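Home | Tickets | Known issues | Release notes | Sign in

Breaking news alerts cut short, story link missing

Reading time: 6 min

Product: Pondeo Newsdesk, alerts module
Gateway: Drasumo SMS
Customer: Chien, regional news site, Nilholm office
Severity: High
Status: Resolved, monitoring
Opened: 12th March

Initial report

The Nilholm newsroom reports that text alerts for breaking stories arrive incomplete. The first case was an alert on the capsized passenger boat outside Nilholm harbor. Subscribers received the first sentence and part of the second. The message stopped in the middle of a word and the link to the full story was missing.

The second case followed on the same story. The newsroom sent an update with a corrected number of people rescued. On some phones the corrected number was missing because it stood near the end of the text. Readers called the news desk asking which figure was right.

The customer states that the alert preview in Pondeo showed the complete text both times, with the counter in green. No error was displayed on sending. The delivery report lists both alerts as "Sent".

Customer asks for:
- cause of the truncation
- a way to send corrections safely until a fix is in place
- a list of all affected alerts, so that the desk can decide which ones need a public correction

Log

Entry 1, first line support

Confirmed with the customer that the email and app versions of both alerts are complete. Only SMS is affected. Asked for the original text as pasted from the story, and for a screenshot of a received message.

Workaround given: keep SMS alerts to one short sentence and put the link first.

Entry 2, first line support

Received the original text and two screenshots from different phones. Both phones cut the message at the same letter. That makes a handset problem or a carrier problem unlikely. Moved to second line.

Entry 3, second line

Resent the harbor alert from the staging system to a test number. Truncation reproduced on the first try, at the same letter as on the customer's screenshots.

Then sent a plain filler text of the same length, unaccented letters only. It arrived complete. Length alone does not trigger the fault.

Entry 4, second line

Checked the Drasumo account settings for Chien:

- long messages: allowed
- message parts joined on delivery: on
- character set: automatic
- link shortening: off

All correct. Asked Drasumo for the raw request as received on their side. Switched link shortening on for a test and then off again. No change in behavior except that more of the sentence survived.

Entry 5, second line

Drasumo returned the raw request. The text was already cut when it reached them. Their system delivered what it was given and returned a success code. Gateway ruled out, fault is between the Pondeo editor and the outgoing call.

Entry 6, second line

Compared the staging text with the filler text. The harbor alert contains two quotes from a coast guard statement, set with curly quotation marks, a long dash, and a vessel name with two accented letters. After replacing all of these with straight quotes, a hyphen and plain letters, the alert arrived complete with the link.

Put back one pair of curly quotes: link damaged, last characters missing. Put back everything: same result as the original report.

Escalated to development with both versions attached.

Entry 7, development

Cause found. The editor counts characters. The outgoing SMS queue stores the text in a field of 255 bytes. Plain letters take one byte each, so for plain text the two counts agree. An accented letter takes two bytes in UTF-8, and a curly quote or long dash takes three. A text that fills the counter but contains any of these is longer in the queue than in the editor, and the excess is removed without a warning.

The counter itself works in UTF-16 units, which hid the problem further. Most symbols that take two or three bytes in the queue are counted as one unit in the editor.

The field was sized when alerts were a single line of agency copy. Story text pasted directly into alerts came later, with the release in May of last year. No check was added between the two at the time.

Entry 8, development

There is a side effect when the cut falls inside a multi-byte character. The remaining half is invalid, and the queue worker strips it together with any unfinished word attached to it. This explains why some messages end cleanly at a space and look complete to the reader, while others stop in the middle of a word. The clean ones are harder to find, and the desk should not rely on reader complaints to locate them.

Entry 9, second line

Ran the comparison script on the customer's alert history: full text as saved in the editor against text as handed to the gateway. Result: 16 alerts were shortened. In nine of them only the link was lost or broken. The rest lost part of the wording.

List sent to the news desk with both versions next to each other, oldest first. The desk confirmed receipt and marked the ones concerning the harbor accident for a follow-up message. 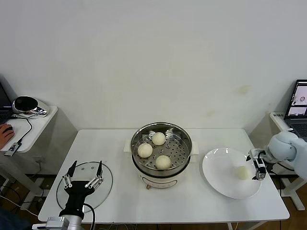
Workaround until the fix is installed

These steps apply to SMS alerts only. Email and app alerts need no change.

1. Write the alert in the alert box. Do not paste from the story or from an agency page.
2. If text has to be pasted, use "Paste as plain text" and then "Simplify punctuation" in the Tools menu. This changes curly quotes and long dashes. It does not change accented letters in names, which should stay as they are.
3. Put the figure or fact most likely to change in the first sentence.
4. Leave one full line free below the counter limit if the text has names with accents.
5. Send to the internal test group first. Open the link on a phone.
6. For a correction, begin with the word CORRECTION and repeat the complete corrected sentence. Do not refer to "the earlier figure" on its own, as the reader may never have received it.

The "Resend" button should not be used for a shortened alert. It takes the text from the queue, where the missing part no longer exists. Create a new alert from the story page.

Entry 10, customer reply

The desk used the workaround for the evening update on the harbor story. Message arrived complete on the test phones and no reader calls came in afterward. The desk asks whether alerts scheduled overnight are also affected, as nobody is present to check them on a phone.

Entry 11, second line

Yes. Scheduled alerts pass through the same queue. Advised the customer to open each scheduled alert, apply step 2, and save again. Saving again writes a new queue record. Tide and small craft warnings generated from a template use plain characters only and are safe, unless the template has been edited by hand.

The customer found one edited template, with a degree sign in the water temperature line. Replaced with the word "degrees".

Entry 12, development

Fix prepared. Changes:

- queue field enlarged and no longer limited by bytes
- editor counter now shows length as the gateway will see it, including the number of message parts
- save is refused with a visible error if the text cannot be stored in full
- link stored in its own field and added at sending time
- delivery report shows "Sent, shortened" if the outgoing text differs from the saved text

Tested in staging with the harbor alert, the filler text, a text made only of curly quotes, and a text with a vessel name in capitals with accents. All complete on delivery. The oversize test was refused in the editor as expected.

Entry 13, second line

Fix installed on the Chien production system between bulletins. Queue paused for the change and released afterward. Two scheduled alerts were held during the pause and went out late, both sports results. Customer had been told in advance and accepted this.

Sent one live alert with accents and curly quotes to the internal test group. Received in full, link opens.

Entry 14, customer reply

Confirmed working. Two questions remain from the desk:

Q1. Can the missing parts of the shortened alerts be sent automatically?
No. The news value and the correct wording may have changed since. Each one needs an editor's decision.

Q2. Does the higher part count cost more?
Drasumo bills by message part. An alert with accented letters or curly quotes may need more parts than the same text in plain characters. The new counter shows the number before sending.

Open items

- Help page on alert length still describes the old counter. Assigned to documentation.
- Other customers with the same queue version to be checked with the comparison script. Script attached to the internal copy of this ticket.
- "Simplify punctuation" leaves the single low quote unchanged. Logged as a separate ticket, low severity.

Ticket remains in monitoring. Replies to this thread reopen it automatically.

Contact support | © Pondeo | Back to top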